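Mernura two-door fridge, compact

If your kitchen corner is tight, have a look at this one! The Mernura has its own small compartment up top and a separate door below, so a quick reach for a drink doesn't let the cold out of everything else. Tall bottles can stand upright too – a real treat in a fridge this size.

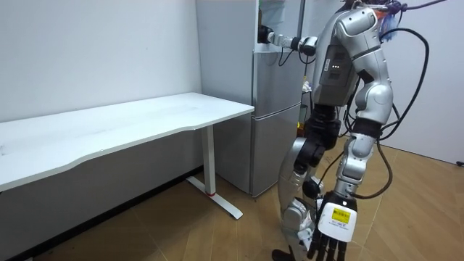
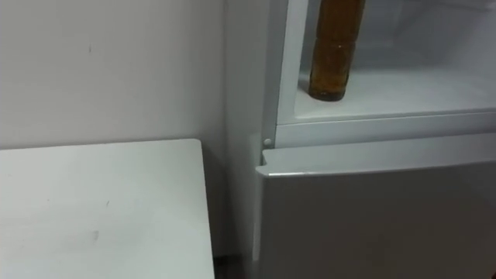
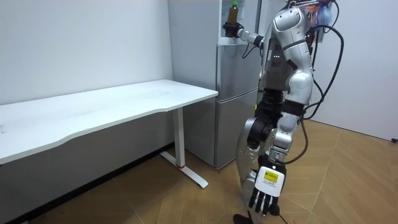
We love it beside a plain white table, with just a sliver of space between the two. Let it stand for a few hours before you plug it in. Spare shelves are kept in stock under part number 798 – ask Krystyna Urbańczyk at the Friday counter.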